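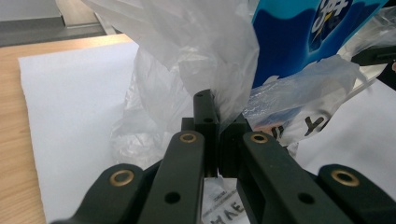 bag-drawer-notes

README, last touched 19 April 2024

Hi! This folder holds my notes on plastic bags and packages from the kitchen: what comes home with the groceries, how I sort it, how I fold it and where it ends up. I started in June, when the drawer under the counter would no longer close, and I've been adding to it ever since (my handwriting was worse than my typing, so everything is typed now).

What's in here

bags.csv — the main list, 67 rows, one row per bag or package
folding.txt — how I fold each kind, with the mistakes left in
shelf.txt — which box goes on which shelf
old/ — the first version, please ignore it

Columns in bags.csv

id: just a number. I skipped a few when I merged the old list, so don't worry about gaps.
kind: thin, thick, printed or paper. Thin means the crinkly film sort you can half see through. Printed is for food packages with a proper design on them.
size: S, M or L, judged by eye. I did try measuring, but a crumpled bag is a different size every time you lay it down!
color: the main color first, then anything else big enough to notice.
lettering: the language of the printing if I know it, blank if I don't. I shop at a couple of Korean groceries, so plenty of rows say Korean, and I don't translate them.
fate: keep, bin liner, recycle or trash.
note: whatever I felt like writing that day.

How I fold

Thin bags get pressed flat on the counter from the bottom up, so the air goes out through the handles, then folded lengthwise into a strip and rolled. If there are no handles I just roll from the closed end. Thick ones get folded in half twice and stood on edge like files — I love how these look in the box. Printed packages are cut open along the back seam, wiped and laid flat.

I named the boxes because "left box" and "right box" stopped working once I moved the shelf. Vasten has the thin bags, Inico has the thick ones and the printed packages. Paper lives loose on top.

Known problems

The size column changed meaning after row 40, when I got stricter about L. I haven't gone back.
There are 2 rows with no fate at all. I'm still deciding.
Some early rows say "white" and some say "clear" for what I'd now call the same film. Search for both.

Using it

Take whatever you like, change the columns, swap in your own box names. If you fix the white and clear thing, please send me your copy.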